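Section 4. Setting Up the Chamber for a Minority Session

This section applies when no single party holds enough seats to pass anything on its own, a condition the Farnen Town Council has enjoyed for three terms running. If your party has a clear majority, skip to Section 5, and congratulations.

The clerk on duty should have the standing orders, the seating plan and the key to the gallery door before starting. Allow 55 minutes. It can be done in less by anyone who has never had to redo it.

4.1 Before the members arrive

1. Confirm the party totals with the elections desk. Do not take them from the newspaper, and do not take them from the party leaders, whose totals tend to add up to more seats than the building has.

2. Check whether a support agreement is on file. In Farnen these are kept in the gray binder marked Agreements, Current. The much thicker binder next to it is Agreements, Former.

3. Read the agreement for its exceptions. The one between the Derkley Alliance and the Brodo Ward independents covers the budget and votes of confidence. It does not cover parking.

4. Set out the name cards. The party forming the administration sits to the chair's right, even if it is the smaller party and looks surprised to be there.

5. Print 29 copies of the order paper, one for each member. Members who say they will read it on their tablets get a copy anyway.

Note: An independent who has signed a support agreement is still an independent and should be seated as one. Moving the card six inches toward the administration has caused a point of order in the past, and the point of order was upheld.

4.2 Opening the session

1. Start the recording. Say the name of the session out loud and check that the level moves.

2. Have the chair call for declarations of interest. Wait. The first member to declare is usually followed by several who have just remembered.

3. Record the leader's opening statement in full. In a minority session this statement often includes phrases such as "working across the chamber" and "good ideas from every side." Enter them as spoken. They will be read back later by somebody on the other side.

4. If the leader offers to run the council as a sort of general council of the willing, ask whether this is a motion. It never is, but the minutes should show that the question was put.

Caution: Do not mark any vote as a confidence vote unless the leader has said so before the debate begins. A leader may not announce it halfway through on seeing how things are going. 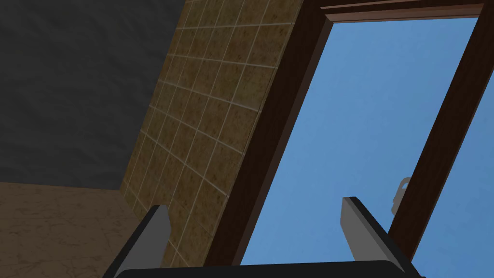
4.3 Taking a divided vote

1. Ring the bell for 2 minutes. Members in the hallway will claim they could not hear it. The bell can be heard from the bus stop.

2. Lock the doors. Anyone outside stays outside, including anyone who was only getting coffee.

3. Call the roll alphabetically. Accept "yes," "no" and "abstain." Do not accept "yes, but."

4. Read the totals to the chair before reading them to the room.

5. If the vote is tied, the chair may cast a deciding vote under Standing Order 12. By custom the chair votes to leave things as they are. Have the custom ready on a card, as the chair will be getting advice from several directions.

Note: Abstentions do not count toward either side. You will be asked this at every session by the same two members.

4.4 If the administration loses

1. Finish the item. A lost vote on an ordinary motion changes nothing except the mood, and the agenda continues.

2. If the lost vote was on the budget, adjourn and notify the town attorney. Spending continues at last year's level, with no single new purchase above $400, until a budget passes.

3. If it was a confidence vote, the leader has until the next regular session to resign or to show a new agreement in writing. A handshake reported by a third person is not in writing.

4. Move the old agreement to the thicker binder.

Corrections to this section go to Danilo Tagle in the clerk's office. Section 4 was last revised in December 2018, after the vote on the Brodo Street meters.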